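About us

Hello! I run Skudurine, a small outfit that tries to answer one question people keep asking me at parties: can a machine do the tidying up yet? The short answer is "a bit, on a good day". The long answer is the rest of this page (sorry).

I started out in February, after years of fitting machines for packing lines, where everything turns up in the same spot at the same angle and life is easy. Kitchens aren't like that. Small shops aren't either. A cup might be upside down, or inside another cup, or under a tea towel, and I wanted to know how far off we were from a robot that could cope.

So we test chores. Dull ones, mostly! Clearing a table, stacking cups, putting things in bins, folding cloths. Our first long run was called Nurnano and it was 967 goes at clearing up after a tea break. I learned more from that than from any glossy launch film, and I also went right off tea for a bit.

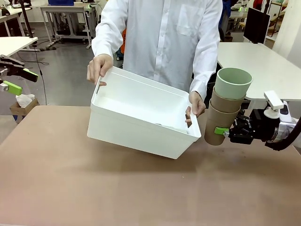
Cups and a storage bin at the test table.

Cups are harder than they look, by the way. Paper ones squash if you grip too hard and slip if you don't, and once they're nested the robot has to treat three things as one thing. People do this without thinking. Our current set of chores, Jansen, has 200 goes at stacking and another 200 at putting things away, and I'd say the stacking is the one I'd trust in a real café. Putting away still needs a person close by, and I tell every customer so before they spend any money.

Folding is worse. I'd love to say otherwise (I have a mountain of it at home), but a soft thing never sits the same way twice and I wouldn't leave a machine alone with my good shirts.
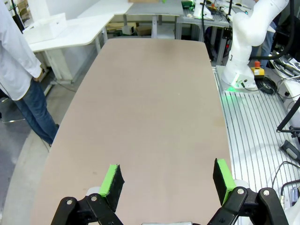 The table clear, gripper open.

Who do we work for? Cafés, care homes, a few small workshops, and now and then a maker who wants someone outside the firm to try their kit and be blunt about it. You send us a list of the jobs you're sick of, we set up something close to your own table, and you get a plain report with the failures left in. The last one, for Clidmont, ran to 401 attempts and most of the pages were about lids.

We don't sell robots and we don't take a cut from anybody who does. If a trolley and a bigger sink would help you more, I'll say so.

Come and have a look if you're nearby, and bring an awkward object. I do like a ladle.

Page last updated Nov 9, 2025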